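### 3.2 Everyday objects in the death notices

We read 568 death notices from the weekly newspapers of Tarnora and Skudevon. Each notice was read by 2 coders, who marked every object that the family had named in memory of the person. Flowers and gifts to charity were left out, as they belong to the funeral and are treated in Section 3.3. 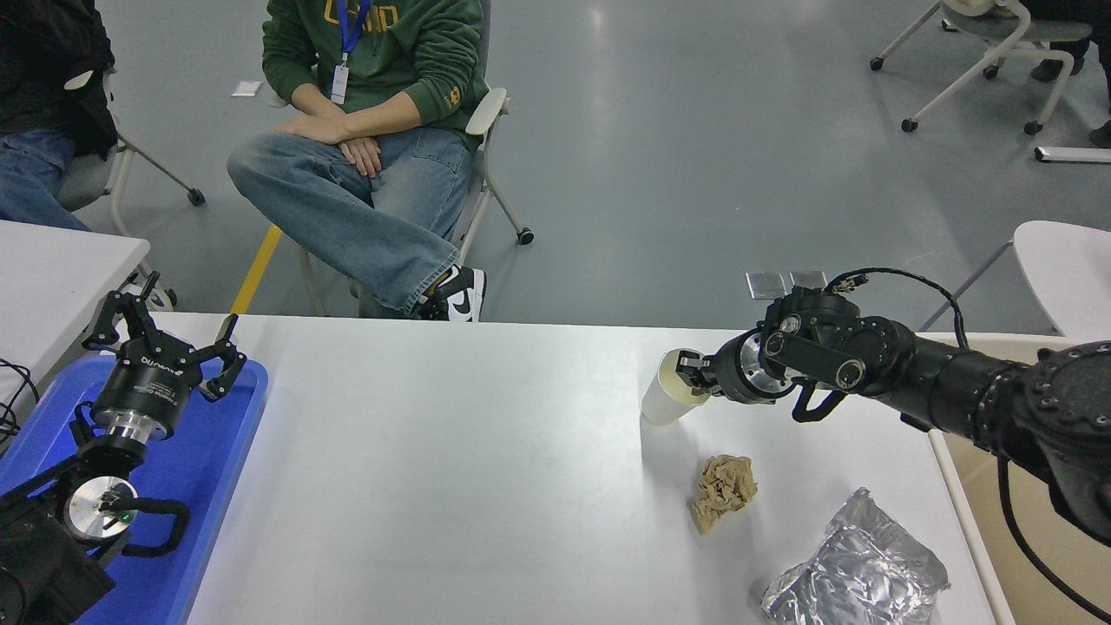 Objects in the notices are nearly always tied to a skill or a habit. A neighbour is remembered for her sewing machine, a father for the boat he painted every spring in the same colour. Things which are used once and thrown away are almost absent. A paper cup, like the white one lying sideways in the gripper in Figure 1, would come into a notice only through a story, for example the coffee after church. In Tarnora we found 3 such cases – all of them written by grandchildren.

The length of the notice also plays a role. In notices shorter than 50 words we found no objects at all, only names, places and the hour of the service. It is possible that families with less money had to leave them out.

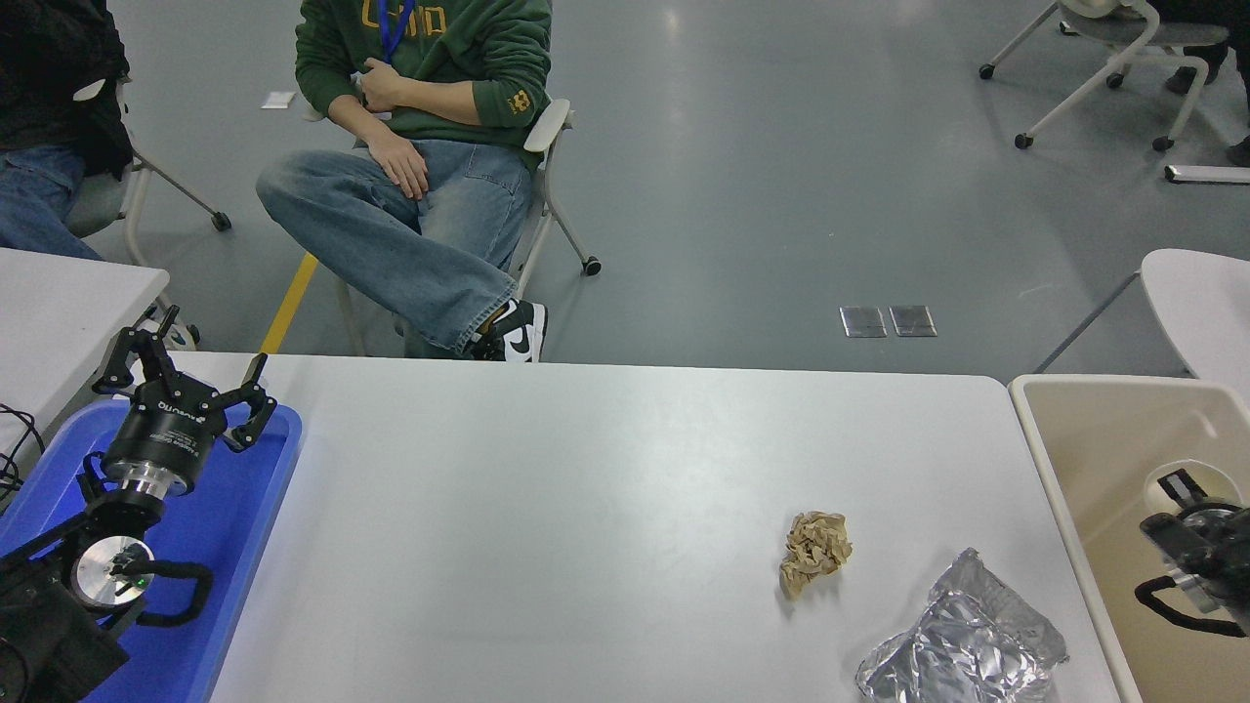 Raluca Dinu objected that price cannot explain this alone, and that in Skudevon the older families consider it a lack of honour to the dead to speak about their belongings in print. We accept this point, and for this reason the two towns are kept apart in the tables.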